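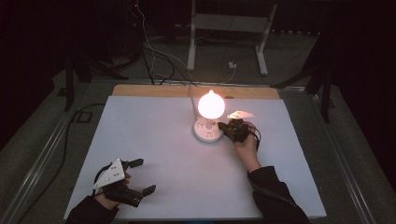
October, evening

Two hours on the gripper pair tonight. The right unit has had a lazy outer jaw for a while, closing a fraction after the inner one, and it shows most on anything with a round edge. Took it apart before tea. The grub screw on the pinion had backed out by half a turn. Cleaned the thread, put a drop of Lusex on it, left it while I ate, then reassembled. The lag has gone at slow speed. At full squeeze there is still a trace of it, which I put down to the plastic in the linkage and will live with.

Left unit untouched apart from the cable. I have moved the clip further back, as the old position pulled on the connector whenever I turned my wrist outwards. Must do the same on the right one, where the loop is still too short.

Refitted the triangular plates on both. The bracket holes are a poor fit for the screws Montri Boonchu gave me, so each plate can be put on slightly twisted if you tighten in the wrong order. Front screw first, then the two at the back. I have written this on the lid of the box.

Tracking check next, lamp on the white board, ceiling lights off. The lamp is the round one with the sockets in its base. I wanted a bright source in view while the plates moved near it, the tracking having dropped out last month under much kinder light. Procedure: left gripper parked open at the near corner, right gripper brought in to the side of the base, held, withdrawn. 22 runs. The right plate was lost on 3 of them, each time when I tipped it towards the bulb. The left was never lost. Last month's figure was far worse, but I had the exposure on automatic then and did not write down the setting, so the comparison is worth little.
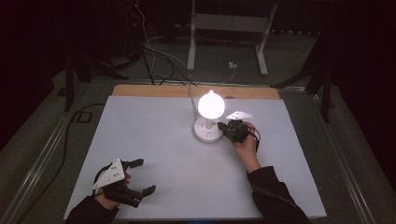
Right jaws at the lamp base, left gripper parked open.

Exposure is now fixed and noted in the book. The Takach software still reports confidence as a whole number with no unit, and the manual is silent on what it means. I am treating 95 as good and anything below it as suspect. Montri uses a lower limit and claims no trouble, though his board is smaller and he works by daylight.

The base is an awkward shape to hold. The jaws are flat, the edge is curved, and contact is at one point on each finger at best. I could cut a pair of pads with a shallow V in them. There is a sheet of rubber left over from the Itton feet, thick enough if I glue two layers. Jaw opening would suffer a little. Draw it up first this time.

Parts: the spare encoder from Rivadeneira has not come. Their page says dispatched, as it did when I looked at breakfast. Until it arrives I have no fallback for the left unit and should stop dropping it on the bench.

Logging: the files from the first few runs carry the wrong clock, an hour out. Corrected by hand. The later ones are fine. I don't know what changed in between and did not have the patience to find out.

Tomorrow: shift the right cable clip, repeat the tipped approach with the exposure one step down, draw the pads. Ask Montri for proper screws.

Stopped at ten.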